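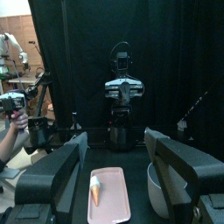 Zatside handheld teleoperation controller, two-arm kit
Reviewed by Mieke Prins

The Zatside kit replaces a leader arm with a grip you hold in the air. Move your hand and the follower gripper moves; squeeze the trigger and the jaws close. We ran it for most of January against our existing Vermeulen leader arms, using short pick-and-place tasks with a tray, a cup, a bowl and toy food.

Setup took one morning. The calibration routine is clear but has to be repeated after every restart, and the software does not save more than one operator profile. Jasper Segers and I have different reach, so we recalibrated at each handover.

Translation tracking is good. Rotation is less so: past a quarter turn of the wrist the gripper lags, and placing an object on its side takes two attempts more often than it should. The trigger is proportional, with a usable range in the middle of its travel - enough to hold a light plastic piece without squeezing it out of the jaws.

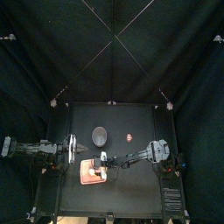

Right gripper over the tray, left gripper near the cup.

We recorded 1,722 demonstrations and kept 91 percent. Most rejects were clutch errors, where the operator released the clutch before the jaws had opened. The leader arms give fewer of these, but they tire the shoulder sooner and take up a second table.

Export is the weak point. Timestamps for the two arms are written to separate files and drift by up to 67 milliseconds over a long session. Leopoldo Ledesma wrote a script to realign them. Zatside support replied to our report on a Monday and promised a fix, no date given.

Recommended for tabletop work with small objects. For tasks with a lot of wrist rotation, keep the leader arms.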